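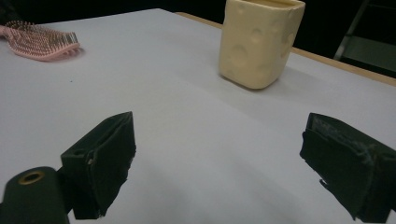
테이블 위의 분홍색 헤어브러시와 치즈 모양 컵

자주 묻는 질문: Lukus 물품 보관 서비스

최종 수정: 2026년 6월 17일

보관 가능한 물품의 규격은 어떻게 됩니까?
상자 한 개의 세 변 합은 300cm 이하, 중량은 40kg 이하여야 합니다. 둘 중 하나라도 초과하면 대형 화물로 분류되며 Radebe 창고에서만 접수합니다. 중량은 접수 시점의 계량값을 기준으로 합니다.

보관 요금은 언제부터 계산됩니까?
창고 입고 처리가 완료된 날의 다음 날 0시부터 일 단위로 계산됩니다. 수거 차량에 실린 기간은 포함되지 않습니다. 출고 당일은 시각과 관계없이 하루로 산정합니다.

상자 안의 물품을 개별 등록해야 합니까?
일반 보관은 상자 단위로만 등록합니다. 개별 출고가 필요하면 신청 화면에서 '품목 단위 보관'을 선택하십시오. 이 경우 품목마다 관리 번호가 부여되고 등록 사진 한 장이 저장됩니다. 세면용품, 컵, 문구류 등 소형 생활용품도 등록할 수 있습니다.

보관할 수 없는 물품은 무엇입니까?
식품, 동식물, 인화성 물질, 압축가스 용기, 현금 및 유가증권, 충전식 배터리 단품은 접수하지 않습니다. 배터리가 내장된 기기는 전원을 끈 상태로 접수할 수 있습니다. 입고 후 금지 물품이 확인되면 해당 상자는 반송되며 왕복 운송료가 청구됩니다.

창고의 온도와 습도는 관리됩니까?
Isalel 창고는 전 구역이 항온항습 구역입니다. Radebe 창고는 환기 설비만 운영하므로 목재 악기, 필름, 가죽 제품의 보관에는 적합하지 않습니다. 창고 지정은 신청 단계에서만 가능하고, 입고 후 이동은 출고 및 재입고로 처리됩니다.

창고별 수용량은 얼마입니까?
Isalel 창고는 639칸, Radebe 창고는 2,684칸입니다. 잔여 칸은 신청 화면에 표시되며 표시값은 매시 정각에 갱신됩니다. 결제 전까지는 칸이 확보되지 않습니다.

출고 신청 후 수령까지 얼마나 걸립니까?
영업일 기준 오후 2시 이전 신청 건은 다음 영업일에 발송합니다. 품목 단위 출고는 하루가 추가됩니다. Mosemska 지점에서 직접 수령하려면 신청 시 수령 방법을 '지점 수령'으로 지정하고, 방문 시 신분증과 출고 번호를 제시하십시오.

파손이나 분실이 발생하면 어떻게 합니까?
수령일로부터 7일 이내에 고객 화면의 '사고 접수' 메뉴에서 관리 번호와 사진을 제출하십시오. 포장재는 조사가 끝날 때까지 폐기하지 마십시오. 상자 단위 보관의 경우 내용물 목록이 없으면 배상액은 약관의 상자당 한도를 따릅니다.

계약 기간 중 요금제를 변경할 수 있습니까?
상위 요금제로의 변경은 즉시 적용됩니다. 하위 요금제로의 변경은 다음 결제일부터 적용됩니다. 10월 결제분부터는 변경 신청을 결제일 3일 전까지 완료해야 합니다.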